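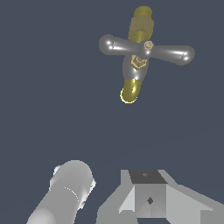

Maintained by Yiğit Ertürk, Prakik project. Last revised in April.

Cila valve set: demonstrations by remote control, in simulation

This card describes the Cila valve set, a collection of 1,731 demonstrations in which an operator guides a simulated gripper toward a plumbing valve and turns its handle. The valve has a brass inlet, a grey handle with rounded arms and a curved brass spout. It hangs against a plain slate-blue background, with no wall or pipework behind it. We left the scene bare so that colour and lighting would stay the same through the whole set.

How it was collected

Three operators worked from a desk with a hand controller. Each had a training period of 300 trials, and these are not included. The operator sees the rendered view from the gripper side and moves in small steps. Pressing the trigger closes the fingers; releasing it opens them again. Recording starts at the first movement of the controller and stops when the operator presses the end key.

The starting pose of the valve changes for every demonstration. In many of them it is tilted, and the operator must turn the wrist before the approach. Please do not assume that the spout points straight down.

What is in each folder

state.csv - joint positions and gripper opening, one row per step
action.csv - the commands as sent by the operator, without smoothing
view - the rendered frames
notes.txt - a short comment by the operator, sometimes empty

Splits

The test split has 500 demonstrations and the rest is for training. The split was made by starting pose, so similar poses stay on the same side.

Known problems

The brass surface is shiny and gives strong highlights at some angles. Our first tracker, Gado, lost the handle in these cases. Contact between finger and handle is also softer than on a real valve - force values should not be used for tuning hardware.

The loader is in the Alhassan folder. Read the comments at the top of the file before you change the step length.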